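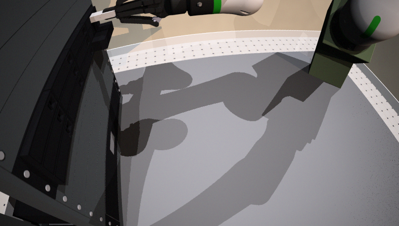
Weltonov rack scene + Laltow relabeling – quick review

Posted Monday, August 21, 2023

Short on time so this is going to be choppy. Been running the Weltonov scene pack since July, mostly to try the Laltow method on it. Laltow = take simulated demos, re-render each one with the lights moved, train on the lot. The claim is that the policy stops treating shadows as stuff. Worth checking, and this pack is a good place to check it. Arm up at the dark rack, gray worktop next to it, big hard shadows all over the worktop.

Setup first. Install was fine. Docs are thin, the section on light placement is half a page and one of the paths in it is wrong. Took me two evenings to get a clean export. Rendering is quick once it goes.

Scene itself, I like. Rack has seams, little square recesses, rivets down the lower edge, so there's real detail for a vision encoder to chew on. Perforated border round the worktop is nasty for low-res cameras, all those tiny holes. Good. I want nasty. 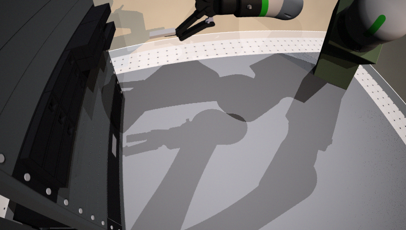
What the relabeling does to training

Ran 50 test episodes per policy, three seeds. Baseline trained on the stock lighting only, the other one with Laltow. Same network, same demos.

Baseline did OK untill I moved the light. Then it went after the wrong thing – drifting toward the gripper-shaped shadow on the worktop, prongs and all. I can sort of see why, it's a very convincing gripper. Laltow policy mostly ignored it. Not always. One seed was clearly worse than the other two and I don't have a good story for that.

Cost: training time doubled for me, disk use is silly. If you cache every re-render you will run out of space, ask me how I know. The Imrie loader helps, streams them in, but it crashed on me twice.

Also the arm comes right in close to the top of the rack, and most of my failures were there. Small position errors, nothing to do with lighting. Laltow does nothing for those and doesn't say it will. 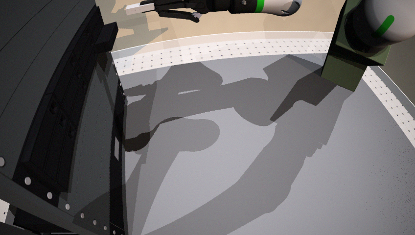
Worth it?

For shadow problems, yes. For contact problems, no, look elsewhere. The pale block at the gripper tip is small next to everything else in view, and I'd want a closer camera before trusting any result about how it's held. The pack has no wrist view by default. Big miss imo.

Haven't tried it on hardware. Omden scenes are next on my list, softer lights in those, so I expect the gap to shrink.

Pack: 3 out of 5, docs drag it down. Method: 4, would be higher if teh seeds agreed. Will update if the loader gets fixed.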